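Wusia Residences: Evening Room Attendant (part-time), Kikdale

Reference: 2374
Posted: 18/09/2023

Wusia operates furnished short-stay rooms in the Kikdale high-rise district. We are hiring an evening room attendant for the upper floors. The post covers windows, curtains, bedding and desk surfaces. Bathrooms and corridors are handled by a separate crew.

Rooms are prepared after dark, with the ceiling lights on. Applicants must be able to inspect glass in these conditions. Interior reflections and city lights show in the pane together, and marks have to be told apart from both. Each window has a light curtain and a darker one. Both are checked for stains, pulled threads and even hang. 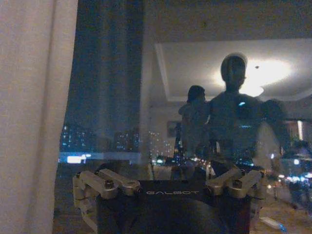 Duties

- Clean interior window glass with a squeegee and lint-free cloth. Dry the edges and the sill.
- Open and close each curtain over its full travel. Report stiff or missing gliders.
- Strip and remake beds with white sheets.
- Wipe desks and remove cup rings. No spray is applied directly to wood.
- Switch on the ceiling light and each lamp. Log failed bulbs by room number.
- Record each finished room on the Stollitz work sheet before moving to the next.

Final inspection is made from inside the room, facing the window, with all lights on. Step to the side and look again at an angle. Streaks that cross a reflected lamp or the bed are easiest to find this way.

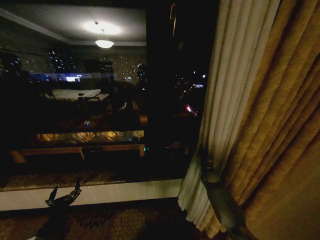 Window at night, room lights on, with bed and desk reflected in the glass.

Requirements

- At least 2 years of hotel or residential cleaning work.
- Able to work from a low step and lift a full linen bag.
- Basic written English for the work sheet.

Terms

Fixed contract to the end of January, renewable. Shifts are 80 hours per month, evenings only. Uniform and cloths are supplied. Paid training is given on site.

To apply, send a resume and one reference to Karim Erraji, Room Services, quoting the reference above.

Contact | © Wusia Residences | Back to top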